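Week 4 Handout: Packaging and the Household
Introduction to Consumer History
Instructor: Aniela Zalewska

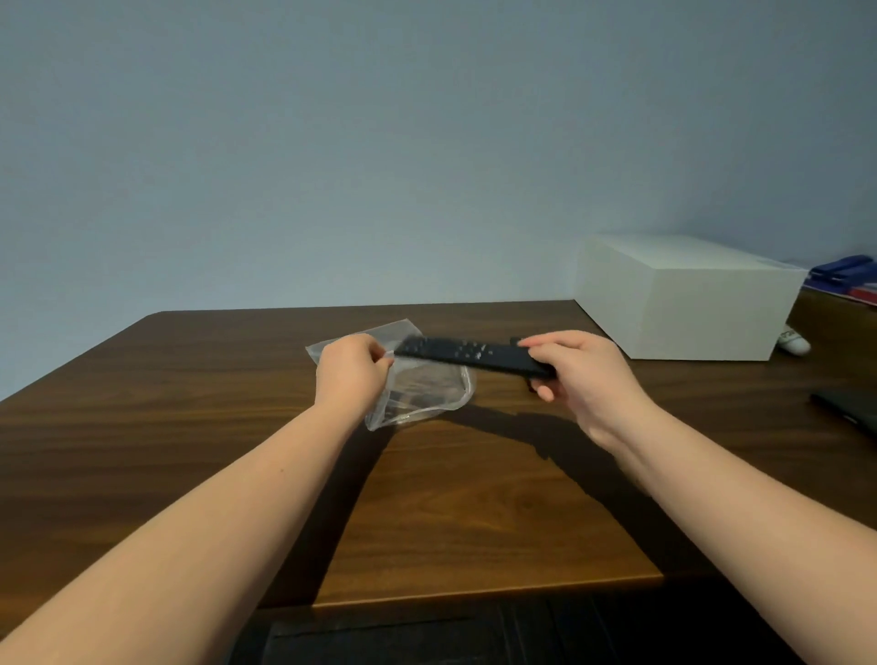 Photo: Shiela Lumanlan

Read this before the June section meetings. It covers the second half of the lecture, which ran short on time, and it replaces the outline in the course packet.

1. Goods before packages

For most of the period we have covered so far, a shopper bought goods by weight or by measure. Flour, nails, tea and soap came to the store in barrels, chests or bars. The storekeeper cut, scooped or counted out what the customer asked for and wrapped it in paper or tipped it into a container brought from home. The price was often settled at the counter.

Our main local source is the account book of the Kinsella store, which begins in 1834. Most entries give a name, a quantity and a sum. Almost none give a maker. A customer who bought candles from Kinsella was trusting Kinsella, and if the candles were bad she took them back to him.

2. What the package changed

Once goods were sealed by the maker, three jobs moved out of the store. Measuring was done at the factory. The promise of quality was printed on the box. The explanation of how to use the thing, which a clerk used to give out loud, went onto a label or a folded sheet.

The store changed too. Shelves that had been behind the counter were opened to customers, and clerks spent more of the day stocking and less of it weighing. Look at the two floor plans for Clirley's in the packet. The second has no counter along the back wall, and the selling space is almost double.

3. Clear film

Paper and tin hide what they hold. Clear film let the buyer see the goods and still kept dust and hands off them. It was used first for candy and baked goods, later for shirts, hardware and small appliances. By the time of our last set of readings, plastic bags were a normal part of bringing home nearly anything, including things that did not need protection from air or damp.

Keep two uses apart in your notes. Display film is meant to help sell the item in the store. Transit film is meant to stop scratches between the factory and the house, and the buyer may never see it until the carton is open. The Hultska trade catalog charges for them separately — 250 display sleeves cost more than 400 plain transit bags of the same size.

4. Unpacking as housework

Time-use diaries rarely list unpacking. It gets folded into "shopping" or "putting away." The Garkex household survey is an exception. It asked 24 families to write down what they did with each wrapper, box and bag that came into the house over one month. Many were kept. Bags were flattened and put in a drawer, tins held buttons, and cartons went to the attic in case the item had to be returned.

The survey has limits. The families volunteered, they all lived in one town, and the person filling in the diary was usually the one who did the cooking. Kitchen packaging is probably over-counted as a result.

Terms to know
Bulk goods
Display film, transit film
Self-service
Maker's guarantee
Secondary use (keeping a package for another purpose)

Reading
Packet, pages 61–78, with both floor plans
Kinsella account book, first four pages of the transcript
Garkex survey, diary sheets only — skip the tables for now

For section
Bring one package from home that has been kept for a second use. Write a half page on what it first held, who made it, and which of the three jobs in part 2 it does. Hand it in at the end of section. Late work goes in the box outside the department office before 4 p.m.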